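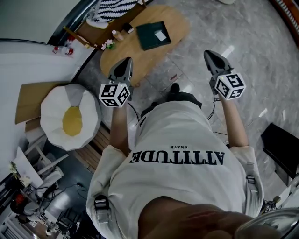
Both grippers up in front of the low table, marker cubes on each.

Forums > Manipulation > Tracking and Pose

Marker cube pose jumps when I turn my wrists

Hanyu Kang
I'm writing the tracker for our hand-held grippers at Grolesby, and the pose is lovely until I roll a wrist, then the jaw tip hops 40 mm sideways and comes right back! Happens on both hands. I solve each visible face by itself and average them. Is my filter too weak?

Tags: pose estimation, fiducials, filtering
3 comments | 2 shares

Cuiping Lu
Don't touch the filter yet. A single flat marker seen at a shallow angle has two poses that fit almost equally well, and your average is mixing in the wrong one. Put the corners from every face you can see into one solve, using the measured cube geometry, and start it from the last good pose. I also drop any face tilted past 84 degrees (probably too generous, try lower). My hops went away in August and I've left it alone.

Tan
had this too, just cranked the smoothing to 30 frames. laggy but ok for replay

Cuiping Lu
Fine for replay, but please don't feed that to a controller!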